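Storing a 1940s marching compass: sealed box or ventilated?

Asked by Luminița Grecu, 2021-07-03
Viewed 1228 times

I have a small collection of military navigation instruments, mostly liquid-filled hand compasses from the Second World War. The one I am worried about has a brass case, black paint worn through at the hinge, and a radium-painted card. When I bought it the capsule had a bubble the width of a pencil lead. Two years later the bubble covers a quarter of the card when the compass is held level. The needle still settles, though it swings past north several times first.

It has been kept in a closed plastic food tub in a spare bedroom, with a sachet of silica gel. The room gets warm in the afternoon. I am moving the whole lot to a different cupboard and would like to settle three points before I do:

1. Is the loss of fluid made worse by the silica gel?
2. Should a radium instrument be in a sealed container at all?
3. Is it safe to stack compasses on top of each other if each is wrapped?

The case is stamped with the serial 2916 and a broad arrow. There is no maker's name that I can find. I don't want it refilled unless there is no other way to stop the bubble growing.

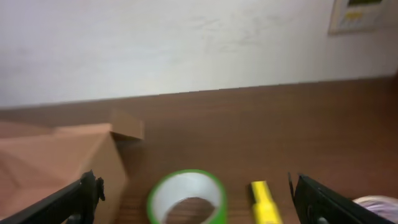
Cardboard box on the table, one flap up.

Virgil Vasiliu

Taking the points in order.

Silica gel will not draw fluid out of a sound capsule. The filling in most of these is alcohol and water or a light paraffin, and it leaves through the seal, which is either a perished rubber ring or a hardened cement. Very dry air does no good to old cement, but heat does far more harm. The fluid expands, pressure rises in the capsule, a little is forced past the seal, and on cooling air comes back in to replace it. Each warm afternoon repeats the process. Move it to an inside wall on the north side of the house and I would expect the bubble to slow down a good deal.

Radium: do not seal it tightly in a lived-in room and then open it under your nose. Radium gives off radon, which collects in a closed tub. A box with a loose lid, in a cupboard in a room that is aired and where no one sleeps, is the usual arrangement. If you must use a sealed tub, open it outdoors. Never open the capsule of a radium instrument yourself. The paint is now a brittle powder and the danger is in breathing or swallowing it. That also answers the refilling matter. It is a job for somebody equipped to handle the dust, and many repairers refuse radium cards outright.

Stacking: don't. Magnetised needles left close together in fixed positions can weaken one another over years. Leave a hand's width between them if you have the shelf for it. Keep them away from loudspeakers and from the magnetic catches fitted to cupboard doors. I lost the strength of a perfectly good pocket compass to a door catch.

For padding, use acid-free tissue. Newspaper and ordinary brown card are acidic and will dull brass over time. Foam is worse, as the older sorts break down into a sticky mess that lifts paint.

Ghassan Abu Hammour

Mine is in a sock in a drawer and has been for years, works fine. I wouldn't pay for a refill.

Raluca Crăciun

I agree with Virgil on most of it, with a few additions.

Check that it is really the capsule leaking. On some patterns there is a small expansion chamber or a flexible diaphragm under the card, and when this stiffens the fluid can no longer be kept topped up from beneath. The bubble then gets larger in cold weather and smaller in warm weather, with no fluid lost. Note the bubble size at the same temperature on several days before you decide that it is growing. A ruler laid across the glass is accurate enough.

If there is a real leak you will usually find a faint stain or soft paint around the bezel. Look under a lens, with the compass held at a slant to a lamp. Do not wipe it with spirit.

On humidity, I aim for somewhere near half and keep a cheap Humex dial in the cupboard. Brass alone would be happy drier, but leather cases and slings crack if the air is too dry. If yours came with its leather case, store the two apart. Tannins in the leather react with brass and produce a green waxy deposit in the seams and around the rivets.

Label the container "radium" on the outside, so whoever clears the cupboard one day knows what it is. Write down the serial and the bubble width in a notebook kept separately. Mine has five lines per instrument: serial, markings, fluid state, where bought, date last checked.

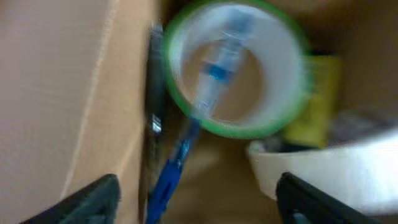
Can I put adhesive tape over the bezel to slow the leak?

Leave tape off the compass altogether: the adhesive softens old paint, takes the lettering with it when removed, and will not hold against fluid seeping from under the glass.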